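4. Filling and starting the Medow descaling kit

Read this section to the end before you open the sachets. The kit is for kettles, drip coffee makers and small table-top water heaters. It is not for steam irons, and it is not for any appliance with aluminium parts inside.

4.1 What you need

One sachet of Medow powder (the box contains 3).
A jug or a cup with a lip.
Clean cold water from the tap.
A soft cloth.
The test strip from the small paper envelope.

Note: If you bought the Prerkitz edition, the powder is already divided in two halves. Use both halves for one treatment.

4.2 Preparing the appliance

1. Switch off the appliance and take the plug out of the wall.
2. Wait until it is fully cold. For a water heater this can need one hour or more.
3. Pour out the old water. Small white flakes may come out with it — this is normal limescale.
4. Take out the filter, if there is one, and put it on the cloth. The filter is cleaned separately (see section 6).
5. Look for the part number under the base. Appliances with the number 2470 have a second drain plug at the back. Check that it is closed.

Caution: Do not scratch the limescale with a knife or a metal sponge. The surface under it is easily damaged and the guarantee does not cover this.

4.3 Mixing the solution

1. Put water in the jug up to the half.
2. Add the powder slowly. It makes foam in the first seconds.
3. Stir with a plastic or wooden spoon until you do not see grains any more.
4. Fill the jug with water to the top line.

Caution: Always put the water first and the powder after. Keep your face away from the jug while it is foaming. If the solution comes in your eyes, rinse with much water and ask a doctor.

4.4 Treatment

1. Pour the solution in the appliance. It must cover the heating element.
2. Leave it for 57 minutes with the lid open. Do not heat it.
3. Pour it away in the sink and let the tap run a short time.
4. Fill with clean water, boil, and pour away. Do this two times.
5. Dip the test strip in the last water. Yellow means you can use the appliance again. If it is green, rinse once more.

4.5 Pouring into a narrow opening

Some water tanks, mostly the older Masri models, have a small filling neck without a funnel. Bring the lip of the cup close to the opening and pour a thin stream. When it begins to splash, tip the cup back a little and continue more slowly.
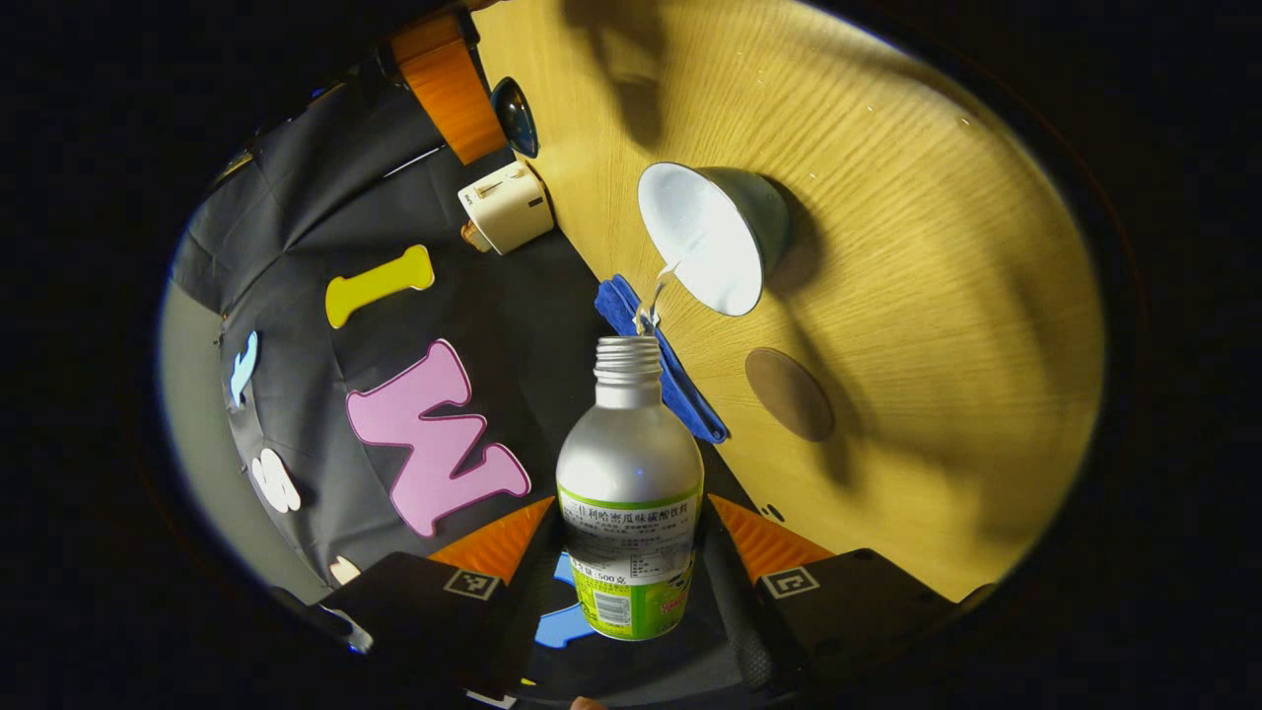

Nomulcombe, Oct 29, 2023

Changes in this edition: the waiting time in 4.4 is longer than in the February edition, and the note about the second drain plug is new. If you have the older sheet, please throw it away.

4.6 Storing what is left

1. Close the unused sachets in their box and keep it in a dry place.
2. Mixed solution cannot be stored. Pour it away the same day.
3. Never put powder or solution in a drink bottle or a food container — even with a label somebody can make a mistake.
4. Keep the box where children cannot reach it.

To order more test strips, use order code 169 on the card at the back of this guide.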